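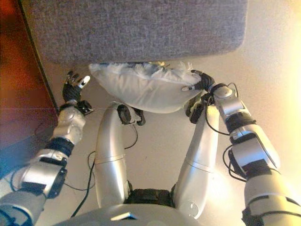 Home | Projects | Reports | People | Contact

Print this page | E-mail this page

Planning the Equipment for a Household Handling Station
Student project report, January
By Jennylyn Yap and Yaroslav Shevchuk

When we signed up for the planning half of the Nunar project, we both thought we had drawn the easy straw. The other pair would be working on motions and control, and we would be making a shopping list. How long can a shopping list take? Well, it took the whole term, and we came out of it with a lot more respect for the people who run labs and have to make the money last.

Our task was to write an equipment plan for a small station where a two-armed humanoid can practice with soft household things, mostly pillows, blankets and cushions. The robot was already settled before we arrived. Everything else was up to us: furniture, floor, cables, spare parts, soft goods, storage, and a bit of money set aside for whatever we forgot (and we did forget things, as you will see).

How we started

We began the way we suppose most people do, by asking for prices. That was a mistake, or at least it was too early. We had three quotes in hand before we had written down a single thing the station needed to do, and each supplier had quoted us a slightly different station. Berno gave us a very complete package with a work platform and a cabinet for tools. Sibiya sent a short list of hand parts and cables with nothing around them. The third quote, from Plusudport, was mainly for maintenance visits. All of them were polite and quick, and we couldn't compare any of them!

So we put the quotes in a folder and went and sat in the room for a few afternoons with a notebook. We would really recommend this to next year's group. A robot takes up a surprising amount of room once its arms are out in front of it and its legs are stretched along the floor, and you don't get a feel for that from a drawing. We had penciled in a table right where the feet needed to go.

Furniture

Our first draft put everything at table height. After the afternoons in the room we changed our minds and planned for low pieces, with a fabric-covered ottoman at the top of the list. It gives the pillow work a soft edge to happen against, it can be pushed aside by one person, and you can buy it at any ordinary furniture store. A home is full of things like that, and a lab bench isn't very much like a home. Gray upholstery also makes a nice plain background for a white pillow, though a white pillow on our pale floor is another matter, and Yaroslav would like it recorded that he asked for a rug from the beginning. The rug is in the final plan as an optional item.

We left one row open for a taller wooden piece. Secondhand is fine for this, and the savings are worth the trip.

Soft goods

We had put these down as a one-time purchase. Pillows wear out, of course, and when the filling starts to come out at a seam you have to decide whether to mend the thing or replace it. We now treat them as supplies, like printer paper, and the plan asks for 30 covers over the life of the station along with 5 spare pillows on the shelf. We chose smooth covers for most of them and a few rougher ones for variety. Jennylyn's aunt, who sews, looked over our cover list and told us to buy better zippers, so we did move a little money there.

Hands and cables

This was the section where we argued the most. The hands have jointed fingers, and fingers are what press, pinch and drag all day long, so we wanted replacement fingertips on hand before anything needed replacing. Sibiya's short list looked much better to us the second time we read it. We ended up taking their parts list nearly whole.

Cables got their own line after our supervisor asked us, very kindly, where we thought they were going to go. They run along the outside of the arms and across the floor, and our draft had no clips, no sleeves and no floor covers in it. The whole lot is cheap. Forgetting it would still have held everyone up.

Where the money went

We were asked to keep the plan to 95 percent of the budget and leave the rest untouched for surprises. Our first version went over. The second came in under, mostly by dropping the Berno work platform and keeping only their cabinet. We kept the maintenance visits from Plusudport but spread them out more.

What we would do differently

Measure the room with the robot in it. Write the needs before calling anyone. Ask about delivery, too, because the cabinet quote did not include stairs and our room is up two flights. We are still waiting to hear back on that one, and the line in the spreadsheet is marked in yellow until we do.

Print this page | E-mail this page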